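I've been using the Gralex cardboard desk organizer since May, and I've grown fonder of it than I ever expected to be of cardboard! It's the tan one with two columns of narrow slots, and it lives in the middle of my desk, right beside the router.
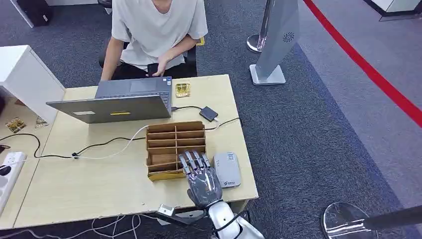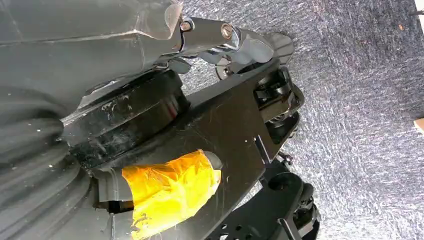

Mail goes on the left, notebooks on the right (well, most days). The dividers have stayed straight, although I wouldn't put anything heavy in there, and a thick magazine is a tight squeeze. I paid 9 dollars at the stationery shop in Nollville and would happily buy a second one for my sister.

Hortensia Mosquera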